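Can Machines Do the Chores Yet? Project Report, Group 7
Montri Pongsiri
Submitted 2021-06-08

3. Method

The Skellard task list has 83 household and shop-floor chores. We chose one from the storage section: putting a soft item into a wire rack and taking it out again. Rigid items were left to the Noiphan group. Fabric is harder to plan for, as its outline changes each time it is gripped and the rods of the rack can catch it on the way in.

The work was done with two hand-held grippers, one in each hand, on a plain table. The item was a pink fabric piece.

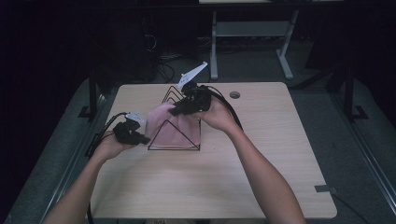 A trial counted as complete when the fabric stood between the dividers without support and the rack had not shifted. Trials in which the fabric was dropped were kept in the log and marked as failed. The full log has 1,144 entries, including practice runs.

3.1 Finger pads

Pad wear was not measured. We recommend that the next group does so, as a change in grip could be mistaken for a change in the operator's skill. The pads should be checked at the start of each session and again after every 8 trials.
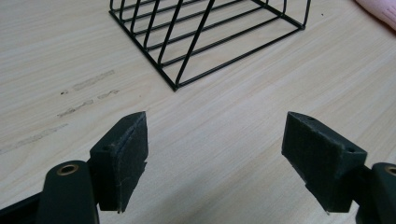
Figure 2. Gripper fingers open, with the wire rack beyond.

3.2 Limits

All trials were guided by a person, so the results show what two simple jaws can do under human control. They do not show that a machine could plan the same movements. The Muslow workshop has agreed to lend us bench space in September for unaided trials.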